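Temar Handheld Capture Kit – Set-Up Guide
Section 4: Recording Sorting Demonstrations on Soft Surfaces

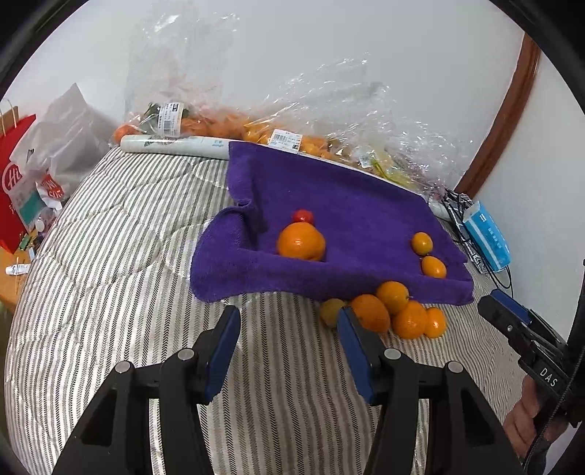
Figure 4-1. Fruit sorting on a quilt and towel, seen from one hand-held gripper. A second gripper is at the right.

4.1 What this section covers

This section explains how to set up and record sorting demonstrations on bedding, towels and other cloth surfaces. It assumes that you have already charged both grippers, paired them with the recorder (Section 2) and completed the hard-surface exercise in Section 3.

The soft-surface set was added to the Temar protocol after the first Murnia study. In that study, policies trained only on tabletop demonstrations did well on tables and poorly on beds and sofas. The most common failure was a grasp made at the wrong height. The policy had learned to close the fingers a fixed distance above a flat plane, and on cloth there is no such plane. A second failure was cloth caught between the fingers together with the object.

Demonstrations recorded under this section are used to train and test the Skamus policy. Results are summarized in 4.8.

4.2 Before you begin

You will need:

Two hand-held grippers with soft finger pads fitted
One recorder with at least 80 GB free
A bed, sofa or padded mat
A quilt or blanket for the base layer
One towel in a color that stands out from the base layer
A roll or bolster to go under the back edge of the towel
Seven or more pieces of fruit in at least two sizes

Note: Use real fruit. Plastic fruit is lighter and rolls in a different way, and episodes recorded with it are rejected at review.

Note: Citrus and small tomatoes are the standard objects. Soft fruit such as ripe peaches may be used for practice but must be left out of the recorded set, as it marks the pads.

4.3 Preparing the surface

1. Spread the base layer over the bed or mat. Do not pull it tight. Puckers and small folds are wanted.

2. Place the roll along the back of the work area.

3. Lay the towel in front of the roll and bring its back edge up over the top. This gives the towel a raised back.

4. Push the front edge of the towel up by hand to form a low rim. The rim should be high enough to hide the bottom of a fruit resting behind it when seen from the gripper camera. In Figure 4-1 the large citrus fruit on the towel is partly hidden in this way.

5. Gather one side of the towel into a fold. Change the side between sessions.

6. Leave whatever is normally behind and beside the work area where it is. Bags, packaging and cables in the background are useful to the training set.

Caution: Keep the gripper cables clear of the rim and the roll. A cable that pulls on the towel in the middle of an episode moves every object on it, and the episode must be thrown out.

4.4 Placing the fruit

1. Put part of the fruit on the towel and the rest on the base layer in front of it. The two groups must be clearly separate at the start, although a fruit may touch the towel edge.

2. Include at least one pair in which one fruit partly hides another from the starting view. The small red fruit behind the large orange one in Figure 4-1 is a suitable case.

3. Press nothing into place. If a fruit rolls, let it settle and leave it.

4. Select the goal on the recorder. The choices are:

GATHER – move all fruit from the base layer onto the towel
CLEAR – move all fruit from the towel onto the base layer
SPLIT – large fruit on the towel, small fruit off it

5. Check that the goal shown on the recorder is the one you intend. The goal is written into the episode header and can't be changed later.

Note: For SPLIT, a fruit counts as small if both pads can cover its full width with the jaws half open. Decide any borderline fruit before the session and treat it the same way throughout.

4.5 Starting position

1. Hold one gripper in each hand with the fingers wrapped around the body. Do not rest your index finger on the linkage bars.

2. Open both pairs of jaws fully.

3. Bring the first gripper in low over the front of the base layer, with its jaws facing the fruit. It is acceptable for a fingertip to cover part of a fruit.

4. Bring the second gripper in from the side so that it can be seen by the first camera. The two grippers must see each other for the first two seconds of every episode. The tracking software uses this to line up the two paths.

5. Wait for the double tone. Do not move before it sounds.

Caution: Keep your fingers away from the pivots when the jaws are moving. The linkage can pinch.

4.6 Recording an episode

1. Start moving after the double tone. Work at the speed you would use if you were tidying up with your hands.

2. Approach each fruit from above and slightly behind. Stop when the pads are level with the widest part of the fruit.

3. Close the jaws until the fruit is held. Do not squeeze further.

4. Lift straight up by at least the height of the towel rim before moving sideways.

5. Lower the fruit until it touches the cloth, then open the jaws. Do not drop it.

6. If the pads pick up cloth with the fruit, open the jaws, let the cloth fall, and try again in the same episode. Do not stop the recording. These recoveries are kept and are given a separate label at review.

7. If a fruit rolls off the bed, end the episode and mark it FAIL.

8. When the goal is met, bring both grippers back to the starting position and hold still until the single tone.

Using the second gripper

The second gripper may move fruit of its own or hold the cloth for the first. To hold the cloth, close the jaws on the towel at least a hand's width from the fruit being moved and pull just enough to flatten the fold. About half of the demonstrations in each session should use this hold. The rest should not.

Note: The hold was not in the first version of the protocol. It was added after reviewers saw operators pinning the towel with a spare wrist, which the recorder has no way to capture.

4.7 Between episodes

1. Move the fruit by hand to a new arrangement. Do not use the final layout of one episode as the start of the next.

2. Reshape the rim and the side fold.

3. Wipe both sets of pads with a dry cloth. Citrus oil makes the pads slip, and the effect builds up slowly enough that operators tend not to notice.

4. Check the storage bar on the recorder. Change the card if it is in the red.

5. After every tenth episode, repeat the jaw calibration in Section 2.5.

A full session is 112 episodes, split over as many sittings as you like. Operators who recorded the whole session in one sitting had noticeably more rejected episodes near the end. Two or three sittings work better.

4.8 Results with this procedure

The results below were obtained on the Skamus policy at the Langlois test room, using a robot with two arms fitted with the same fingers and pads as the hand-held units. No robot data was used in training.

Three versions of the policy were compared:

Version A – tabletop demonstrations only
Version B – tabletop demonstrations plus soft-surface demonstrations, no cloth hold
Version C – as Version B, with the cloth hold included

Each version was given 300 trials on bedding it had not been trained on. Version A often closed above the fruit or pushed it into the cloth. Version B got the height right in most trials but still lost fruit at the rim, mainly when the towel rose with the grasp. Version C did best on all three goals. The gain over Version B was largest for CLEAR, where the fruit starts behind the rim, and small for GATHER.

Removing the recovery segments described in step 6 of 4.6 made Version C worse. Without them, the policy kept lifting once it had caught cloth, and in several trials it carried the towel away with the fruit still on it.

Two limits should be kept in mind. The policy has been tested only with the standard objects, and very thin cloth such as bed sheets remains a weak point. The test room is also brighter than most bedrooms. Trials in low light are planned for April and are not part of this release.

4.9 Troubleshooting

The double tone does not sound
The grippers can't see each other. Bring the second gripper further in from the side and turn its body toward the first camera.

Tracking is lost during the episode
Most often caused by a plain wall filling the view when a gripper is raised too high. Keep some of the patterned base layer in view at all times. If you are using a plain blanket, change it for one with stripes or checks.

Jaw width reads wrong on round fruit
The fruit is being held by the tips of the pads. Lower the gripper further before closing. If the fault stays, repeat the jaw calibration.

Shiny bags behind the work area cause flicker in the preview
No action needed. The preview is compressed and the saved video is not affected.

More than 7 episodes in a row marked for review
Stop the session. Check the pads for wear, check that the right goal is selected, and record one hard-surface episode as a comparison before going on.

4.10 Ending the session

1. Press and hold STOP until the light turns off.

2. Unplug the cable at the recorder end first, then at the gripper.

3. Wipe the pads with a damp cloth and let them dry with the jaws open.

4. Copy the session folder to the station. Do not rename it.

5. Throw away any fruit that has split. Fruit in good condition can be used again the next day but should be mixed with new pieces.

Section revised 26 Feb 2025. Continue to Section 5, Uploading and Review.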